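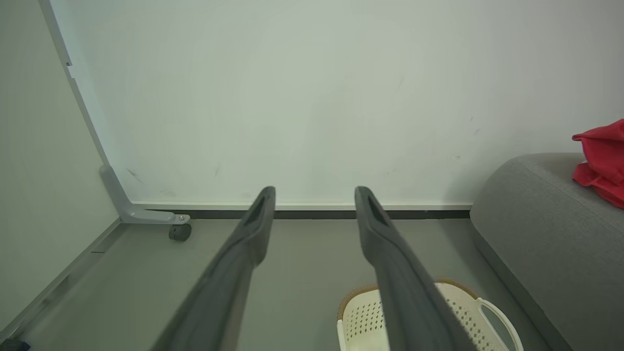 4 min read

The Room Everyone Shares
How four organizations in one former textile building rewrote the rules for meeting space

2022-05-07

Meeting rooms are among the most expensive spaces an organization keeps and among the least studied. Rent is paid on them day and night. They are booked weeks ahead by people who later forget, and they are occupied without booking by people who need ten minutes and a door. At the Chraibi Building, a converted textile works now home to 4 tenant organizations and 225 employees, the management office has spent the past year examining how its shared rooms are used and what the tenants expect of them.

The review was commissioned by Vuver, the company that operates the building, after a series of complaints in the winter. Tenants reported that rooms shown as full on the calendar were often vacant. Others reported arriving for a confirmed booking and finding a meeting under way. Segundo Bedoya, director of operations at Vuver, describes the period as a difficult one for the front desk, which received most of the complaints and had authority to resolve very few of them.

"We had a booking system and we had a building, and the two did not agree," Bedoya said. "People had stopped believing the calendar. Once that happens they protect themselves by booking more than they need."

The office began with a simple record. For nine weeks, staff walked the shared floor each hour and noted which rooms were in use. The results were compared with the calendar. Of all the hours reserved, 47 percent passed with no one in the room. Recurring meetings accounted for most of the difference. Several had been set up by employees who no longer worked in the building.

Vuver's first measure was to end open-ended recurring bookings. A series now expires after nine weeks and must be renewed by a named person. The second was a release rule: a room left unclaimed fifteen minutes into its booking returns to general use. The release rule was unpopular at first, particularly with Atenness, a training provider whose instructors often need a room set up well before their participants arrive. Following discussions in March, setup time was recognized as a separate kind of booking, and the objection was withdrawn.

The third measure concerned the rooms themselves. Melahat Çetinkaya, a workplace planner engaged by Vuver for the review, interviewed employees from every tenant. She found that demand was concentrated on two rooms on the south side, while three others of similar size were avoided. The reasons given were practical. One room carried sound from the stairwell. Another had a table too wide for people to pass papers across. The third had no clear fault, although several employees remarked that it was always cold, and a check of the heating later showed a valve that had been closed since the renovation.

"Planners tend to look at capacity," Çetinkaya said. "The people I spoke to rarely mentioned it. They talked about noise, chairs and whether the last group had cleaned up."

Cleaning up has its own section in the new shared space policy, which took effect at the start of May. Groups are asked to wipe writing surfaces, return furniture to the posted layout and take away food. Walls and panels are cleaned by the building's contractor every second Friday. Reports of damage go to the front desk, which may now close a room for repair without seeking approval from each tenant – a power it did not have before.

Zuteo, a design office and the longest-standing tenant, has asked that the policy go further and set aside one room that cannot be booked at all. Its staff argue that short conversations are poorly served by any calendar. Vuver has agreed to a trial on the second floor through the end of the summer. The room chosen is the one with the repaired valve.

Charges were considered during the review and rejected. Under the leases, shared rooms are covered by the service fee, and both Bedoya and Çetinkaya advised that hourly pricing would favor the larger tenants. Vuver has reserved the right to return to the question if unused bookings rise again.

A second hourly count is planned for the fall. Tenants will receive the figures by floor, and the policy will be reviewed with them before the leases come up for renewal.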